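Notes from the Floor

Hello again, and thank you to everybody who wrote back after the last newsletter. I've read all of it, even the very long one on drawer runners (you know who you are, and you were right about the soft-close ones).

I'm just home from Lustville with sore feet and a tote bag full of fabric swatches, so most of this month is going to be the fall preview for home and interiors. For anyone new to the list, Lustville is a much smaller show than the ones you see in the magazines. It's held in the old tram sheds by the canal, it's mostly regional makers, and you can get round it in a day if you don't stop to talk. I always stop to talk, so I book two nights.

The big change this year is that they've opened up the second shed. Last time everybody was squeezed into one building and you had to turn sideways to get past the lighting stands. Now the upholstery people have a whole shed to themselves, with proper daylight from the roof, and what a difference! Color is so hard to judge under those yellow bulbs. I looked at a mossy green wool that I'd written off completely last year, and in daylight it's gorgeous. I've brought a swatch home and it's pinned up next to the kitchen window as I type.

I went straight to the Zosell stand because I've been waiting ages to sit in their new low chair. It was shown as a drawing last time and I'd more or less decided to hate it. Well, I sat in it for so long that a woman asked me whether I worked there. The seat is deep, the arms are wide enough for a cup and a book, and the legs unscrew so you can get it up a narrow staircase. They're asking $2,000 for it in wool, more in leather. That's a lot of money for one chair and I'm not going to pretend it isn't, but it's a chair you could have for the rest of your life. The matching footstool I didn't care for. Too tall, and it wobbles on an uneven floor.

Upstairs from there (mind the metal steps if you go in heels, I saw two near misses) is where they put the smaller workshops. Silvana Rocha had her woven screens up, and they were the nicest thing in the building for my money. She splits the cane herself and the pattern changes as you walk past, so from one side it looks almost solid and from the other you can see right through. I asked if she'd make one to order for a bay window and she said yes, but not before October. I've put my name down anyway. Don't all rush, there's only one of her!

I should say a bit about Firkby too, since so many of you asked. I had high hopes. The shelving is still lovely to look at and the new corner piece solves a real problem, but they've switched to a thinner board on the long shelves and you can feel it. I pressed down in the middle with one hand and it gave. For plants and a few bowls, fine. For books, I'd want the older version, and the man on the stand told me they still have a little of that left in the warehouse if you call and ask for it. He was very nice about me poking his shelves.

Trends, then, as people always want to know. Pale tables are everywhere. Light beige, light oak, that washed-out sandy look, usually against a white wall with not much else going on. I have mixed feelings. It's easy to live with and it makes a small room feel bigger, but after a whole morning of it I was longing for a bit of walnut. Curved sofas seem to be on the way out, and I won't miss them – have you ever tried to put one against a wall? Checks are back, big ones, mostly on cushions and bench seats.

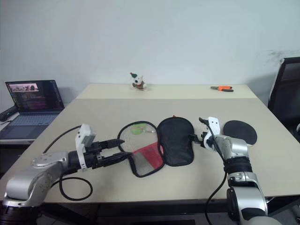 A light beige tabletop against a plain white wall.

If you do like the pale look, my one bit of advice is to take a swatch of your floor with you. I nearly bought a sand-colored side table from Arruda and then held it up against a photo of my hallway, and the two together were exactly the shade of oatmeal. The same table comes in a dark red stain that they keep at the back of the stand. Ask to see it.

The talks were hit and miss. I walked out of the one on smart lighting (sorry) but Jussara Guimarães on repairing old cane and rush seats was wonderful, and so full that people were sitting on the floor. She fixed a broken seat while she talked and took questions the whole way through. She's hoping to run a weekend course and I'll pass on the details as soon as she has a room.

Practical things if you're thinking of going next year. Entry was $19 at the door and $7 for the second day if you kept your wristband on. The organizers told me they'd had about 4,000 people through, and it felt like it around lunchtime. The coffee cart by the canal is better than the cafe inside and the line moves faster. Parking is hopeless, take the train.

The next newsletter is going out a little late as I'm having the kitchen floor done. Swatch requests to the usual address, please, and tell me which color you're after. I've got plenty of the green.

6/13/23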